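Fruit picking demos: keep or drop the uneven ones?
Teófilo Mamani
We are collecting teleoperated demos for a pick-and-place policy at Urkis. The task is to take fruit from black trays and put it in a white basket. We have 700 episodes logged in Stistum, all with wrist and fixed views. Training loss is fine, but the policy hesitates over the tray when two similar items are close together.

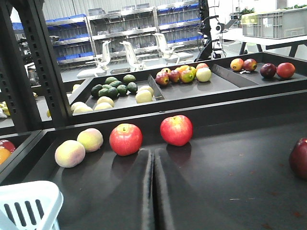 Wrist view, peaches and apples in the front tray.

Do I filter by operator, or by episode length? The fixed view is used only for context.

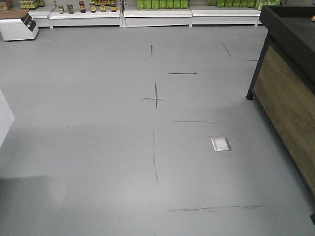
Does the fixed camera need to run at the same rate as the wrist camera?
The rates can differ as long as both streams share one clock and you resample before training.

Heriberto Cuervo
Don't filter by length alone. Long episodes often contain the recoveries you want. We had the same hesitation at Giraldo, and the cause was labels. Half of our instructions said "fruit" and the other half named the item, so the target was ambiguous. Rewrite the instruction per episode and retrain before you drop anything.

Check the end of each episode too. Operators tend to stop recording at release.
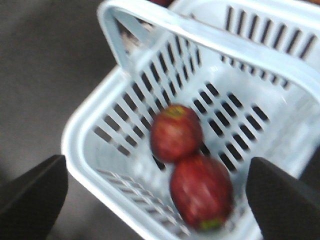 Keep 2 seconds after the fingers open, otherwise the policy has no examples of backing away. After we relabeled and padded the ends, success on held-out layouts went from 35 to 81 percent. Same network, same learning rate.

candemus_user
just collect more. also shuffle the layout

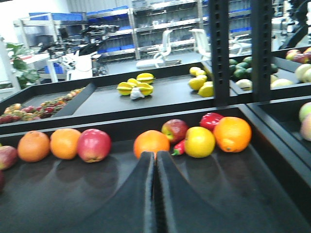
between episodes or it learns positions. we reset every morning and that was not enough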